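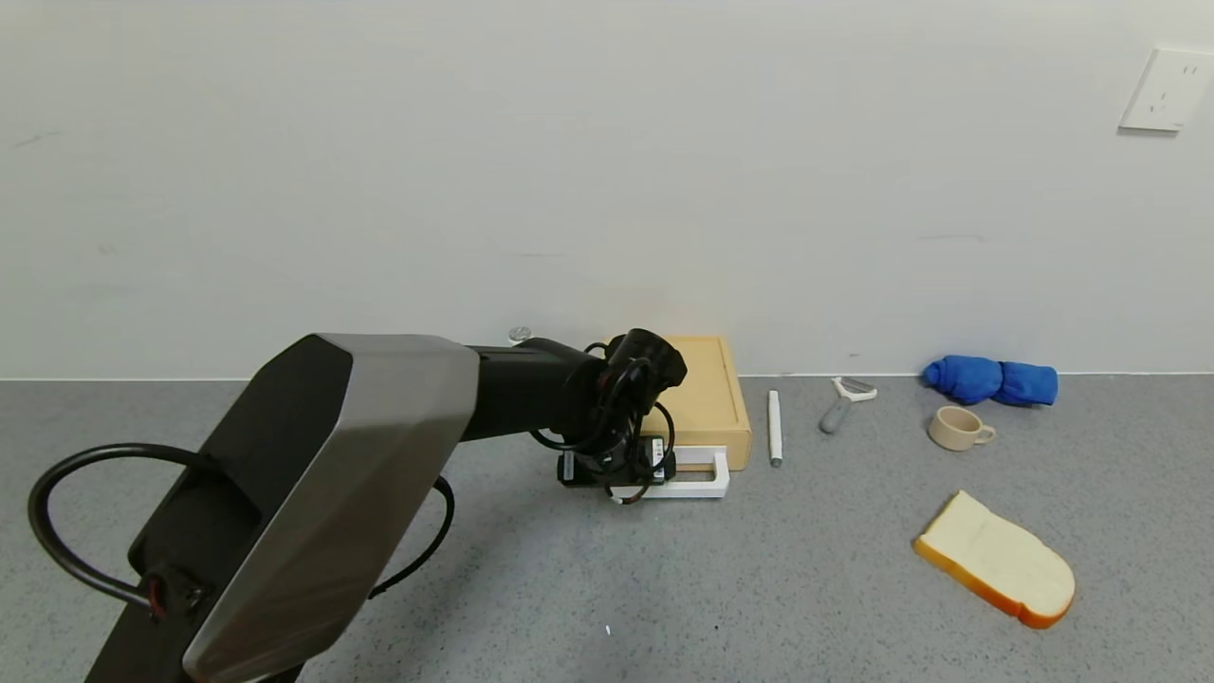
How to sort out the worktop by the kitchen socket

Posted by Michalis Galanis, 2020-07-26

The length of worktop nearest the socket is where everything in our kitchen ends up. The peeler stays out after the potatoes, a blue cloth gets left wherever it was last used, and by the evening there is no room to make a sandwich. I now do the job below once a week. It needs a bowl of warm water, a drop of washing-up liquid and two cloths, one for washing and one for drying.

1. Clear the back edge first
Take everything away from the wall and put it on the table. Small tools such as peelers go straight back in the drawer. Cloths go in the wash if they smell at all.

2. Wipe the seam
Crumbs collect where the worktop meets the wall. Fold the damp cloth over a blunt knife and run it along the whitish line from one end to the other. Don't scrape at it, or you will lift the sealant.

3. Deal with marks on the wall
Faint grey scuffs on white paint often come off with a barely damp cloth and light pressure. Scratches won't. Leave those until you next have the paint out. Keep the wet cloth well away from the socket, and use a dry one near it.

4. Wash the worktop
A speckled grey surface hides crumbs very well, so go over it with your hand before you wipe. Work from the back towards you, then dry it.

5. Empty the pull-out tray
If you keep anything on the worktop with a drawer in it, slide the tray open by its handle and check the corners, which is where the bits gather. Ours is orange inside, so dark crumbs are easy to spot. Tip them into the bin and wipe the tray with a cloth that has been wrung out hard.
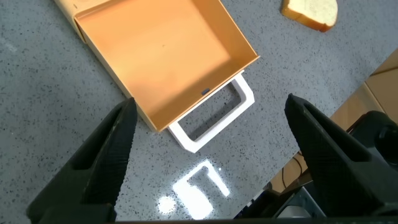
Let it air for a few minutes before you push it shut. Bread goes back in its bag, and if a slice has been out long enough to go hard I whizz it up for breadcrumbs.

6. Put back only what you use every day
I allow myself two things along the wall. The rest has a place in the cupboard, including the Stergiou scales I used to leave out all through June.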